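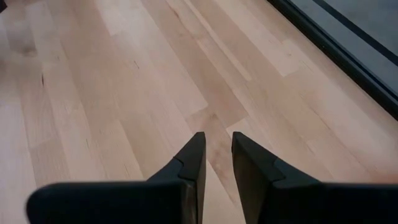 I have worked on control software for robot arms for nine years, and in my opinion our field gives too little attention to the moment when the robot has nothing in its fingers. We publish the grasp. We measure the grasp. If a visitor comes, we show the grasp. But if I open a wrist recording at almost any point, what I find is a lot of table: pale wood strips running diagonally, a knot, a few dark flecks in the grain, and at the bottom the two black fingertips with a gap between them. A policy spends a large part of its life with this view, and it must decide there what to do next. I want to argue that a team which writes good software for these empty moments will do better than a team which only buys a bigger model.

Let me explain where my opinion comes from. Our group in Urstead maintains a control stack which we call Flasura. It is not a famous system. It reads the cameras and the joint positions, asks a learned policy for a short piece of motion, checks that piece, and sends it to the arms. On top of it we have a replay tool, Grornero, which was written in two weeks by a person who was angry, and which became the most useful program we own.

With Grornero you can open an episode and see, for each camera, what the policy received at the same tick as the command it gave back. This sounds like a small thing. Before we had it, we looked at the video in one program and at the joint curves in another, and we made up a story to connect them. I made up many such stories. Most of them accused the network.

Last November I sat down with 585 episodes of a cutlery sorting task, and for every failed one I wrote down the tick at which the behavior first became strange. I expected to find this tick near the contact, when the fingers close on the handle. In 56 episodes the arm stopped or wandered over bare table, with no object in the wrist view at all, and never came back to the work. Nothing in our reports showed these episodes as a separate kind. They were all called "missed grasp", because the evaluation script had only one word for failure. The gripper had not missed anything. It had never tried.

I think that this is a problem of software in the ordinary sense, and I will give my reasons.

The first reason is time. Our wrist image and our overhead image did not arrive together. The wrist camera was late by 4 ticks when the machine was busy, and the code took whatever was newest from each. During a slow approach this does no harm. During the fast movement back from the bin, the policy was shown a wrist view from one place and a room view from another place. It had learned from clean data in which this never happened. Then the wrist view became plain wood, which is very similar from one part of the table to the next, and the policy had no good way to notice that its two eyes disagreed. We corrected this with a buffer and a timestamp check. The change is shorter than this paragraph.

The second reason is that we asked the policy to remember something which the program could remember for it. If the wrist camera saw a handle one second ago, and now it sees only grain, a person knows that the handle is behind and to the left. Our policy received two images of the present and no past. We discussed a network with a longer history, and somebody had already reserved the machines for training it. In the end we kept a simple list of object positions, updated from the fixed camera, and gave it to the policy as additional input. It is a very old idea, and I would have been embarrassed to present it at a conference.
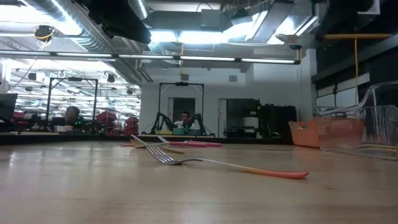
Cutlery is a good teacher in this respect. A fork is thin, its handle can cover the handle of another one, and the tines reflect whatever lamp is above them. From the side, two forks lying near each other can look like one fork with a strange shape. When the list of positions says "one object" and there are two, the arm takes the first, and afterwards the planner believes that the table is clear. So I do not claim that my simple list is always right. I claim that when it is wrong I can print it and read the error in one line. When the same error lives inside the weights, I can only collect more data and hope.

Here my colleagues at Mfinanga, with whom we share some of the code, disagree with me, and I should present their position fairly. They say that every structure written by hand becomes a ceiling. The list assumes that objects are separate things with a position. This works with forks and it will fail with a cloth or a cable. They also say that engineers love their own modules and keep them long after they are useful. About this second point they are completely right, and I have personally defended a filter which did nothing since the day we changed the camera driver.

But I notice how their own debugging goes. When their arm hangs in the air, they too want to know what was in the buffer, how old it was, and what the planner believed. They ask for Grornero. They have now sent us 400 lines of improvements for it, which are better written than ours.

My request to people who build such systems is a modest one. Give the empty moments a name in your logs. Record the age of each image at the time when it is used, next to the time when it was captured. Let the evaluation script have more than one word for failure, even if the table in the paper becomes ugly. And before someone starts the next training run, let him or her watch ten failures from the wrist camera at normal speed, including the boring parts with only wood.

We still have arms that stop over bare table. At present it happens mostly after the second object, and I suspect the reset of the action queue. I am going to look at that next.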